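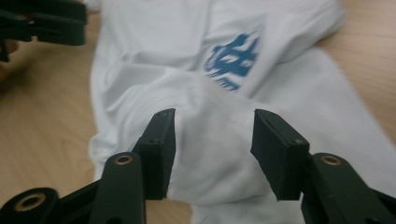 White cotton T-shirt on the table, partway through folding

How do you fold T-shirts so they stay folded in the drawer?

Posted by Flava in Home & Laundry, February 2020

Hello all! I've become slightly obsessed with sorting out my clothes and I'd love some help from people who are further along than I am. I have a chest with two deep drawers, and one of them is meant to be for T-shirts only. I've been folding on the table in the front room, as the bed is too soft and everything slides about on the duvet.

My trouble is the middle fold. I lay the shirt out, smooth it, bring one side over, and by the time I bring the other side over there's a fat ridge right across the body. If I press it down it pops up somewhere else. Then when I stand the shirts on end in the drawer (the way everybody seems to do now) they slump over and open up like tired sandwiches. The plain white cotton ones are the worst. My thicker ones from Follex behave fairly well, although even those lean.

Things I've tried so far: folding in half lengthways first, folding sleeves in first, rolling. Rolling was great fun and looked lovely for one morning. Then I pulled one out from the back and the whole lot unravelled.

Do I need to iron before folding? And does it matter if the shirt starts off at an angle on the table? I always seem to end up with it lying diagonally and I just carry on from there.

Any tips very welcome, I really do want to get good at this!

Tkachenko
Member, lots of posts in Home & Laundry

Oh, I love this question! I fold for a household of five and it is my favourite job in the house, no joke.

First, yes, the angle matters more than you'd think. If the shirt is lying on the diagonal you'll be folding by eye against the edge of the table, and your two sides won't match. Turn it so the hem runs along the edge nearest you and the collar points away. Do that before you smooth anything.

Second, the ridge. It nearly always comes from smoothing the front while the back layer stays crumpled underneath. Take the shirt by both shoulders, give it one good shake, and let it land hem first, then lower the rest down as you'd lay a tablecloth. Now sweep your hands from the middle out to the side seams. If there's still a lump, slip a hand inside the shirt from the hem and flatten the back from in there. It feels daft but it works a treat.

Then fold like this:

Lay the shirt face down.
Bring one side in to the middle of the back, so the fold runs straight from shoulder to hem.
Turn the sleeve back on itself so it doesn't poke out past the fold.
Do the same on the other side. You should have a long strip, the same width all the way down.
Bring the hem up towards the collar and stop a little short of it.
Fold what you have in thirds.

Stopping short of the collar is the trick for me. The neckband is thicker than the rest, and if you fold the hem right over it you get a bulky end and a floppy end. Keep them apart and the little parcel comes out even and will stand up on its own. When you've done one, stand it on the table and let go. If it falls over, open it out and do the thirds again a bit tighter.

You don't have to iron. I fold mine straight off the airer while they're still a touch warm from the radiator, and the cotton takes the crease beautifully. If yours have been sitting in a heap for days, a quick press with flat hands will do for everyday shirts. I only iron the ones for best.

About the slumping in the drawer – that's often just too much room. Mine used to do it until I put a shoebox lid on its side as a divider. Nine shirts stand up nicely in a row in my drawer, and if there are fewer I slide the divider along. You'll soon find out how many yours likes. Pack them so you can get your fingers between them but no more than that.

Do let us know how you get on, and have fun with it!

Grukden

I just hang mine. No folding, no ridge. Bit of a stretch at the shoulders after a while if you use wire hangers, so get the wide ones.

Also not sure about folding while warm, mine came out with hard creases down the front doing that and they wouldn't drop out.

Comments on this page

Tkachenko: Good point about the creases! I should have said, with the face down method the long folds run down either side of the chest and the middle of the front stays fairly clear. If you fold in half lengthways first you'll get a line straight down the centre, and warm cotton will hang on to it.

Flava: Thank you both so much! I did the hand inside the shirt thing last night and couldn't believe the difference, the back was bunched up every single time and I'd never noticed. The parcels stand up! Well, the Follex ones stand up and the thin white ones sort of lean in a dignified way. Would you fold those differently?

Tkachenko: Brilliant! For thin ones, try quarters for the last step in place of thirds. Fold the strip in half and then in half again. You get more layers and a stiffer parcel. Put them between two thicker shirts in the drawer as well, they'll borrow a bit of backbone from their neighbours.

Flava: Doing that tonight. I've got the jumpers to face after this and I'm quite looking forward to it.

Grukden: Don't hang the jumpers though. Those I do fold.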